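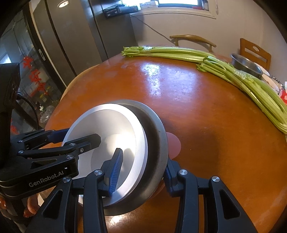

Stainless steel bowl and celery on the round preparation table, Mernell site.

12 shares · 0 comments

Mernell Community Kitchen: progress report to the Jayasinghe Fund
Reporting period ending July
Prepared by Lejla Yordanov, with stock records from Stojan Georgiev

1. Status
The vegetable preparation line is in regular use. Sessions run on Tuesday from 9:30 a.m., and 1,018 portions were served in the period. Two work items remain open: resurfacing of the round table and replacement of the older colanders.

2. Preparation area
The round wooden table was kept from the previous tenant. Its top has a glossy orange-brown lacquer with scattered scratches and wear marks. Velimir Hoxha inspected it in the second week and found the joints sound. Until it is resurfaced, cutting is done on boards only and the bare top is used for sorting, trimming by hand and holding filled bowls.

Small round mats are issued for use under bowls. The pink ones stay in the vegetable area. Mats are washed at the end of each session and stored flat.

3. Bowls
The grant covered 100 stainless steel bowls in two patterns, shallow and deep. All were delivered. The shallow, wide pattern is preferred for celery, leeks and other long stalks, as the cut pieces can be spread and checked for grit under normal room light. The deep pattern is used for soaking.

Scuffing on the outer wall and rim is recorded as cosmetic and does not take a bowl out of service. Dents that prevent a bowl from sitting level do. Two bowls were withdrawn on that basis and have been moved to dry storage use.

4. Produce
Celery was the main item by weight, at 185 kg for the period, supplied by Mosus. It arrives in whole bunches with the leaves on. Stalks go to the soup base. Leaves were discarded in the first weeks and are now chopped and frozen for stock — a change proposed by Fatos Vukadinović.

Carrots and onions came from Nulten. One onion delivery was short and was credited in full.

5. Variances
Spending on bowls and mats was within budget. The resurfacing quote came in above the amount allowed, and a second quote has been requested. No transfer between budget lines is sought at this stage.

6. Next period
Kastriot Perić will take over the bowl inventory. The resurfacing work needs the table out of use for two sessions, and a folding table will be set up in the same position. Portion figures will be reported on the same basis as above.

3 people found this useful · Share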